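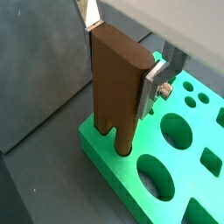
Lieselotte Sauerland does not agree that toy libraries are only for families with little money. In her town, she told me, the parents who borrow most are the ones with full shelves at home.

I heard the same in March, when I visited the toy library at Alari. It opened with 77 toys in a former shoe shop, and now it lends almost 900. A family pays a small fee for the year and may keep each toy for three weeks. Puzzles with a missing piece go to a box by the door, and often the piece comes back later, in somebody's coat pocket.

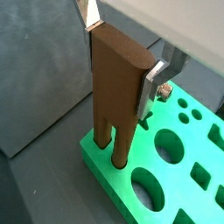 The fee does not cover the rent, so Minoru Hirose writes to the town office every winter and asks for help. Last year he received 193 small donations also, most of them from grandparents. He would like to buy more games for older children – they stop coming when they are nine or ten, and he misses them. For now he keeps one low shelf for them near the window, with chess and two card games.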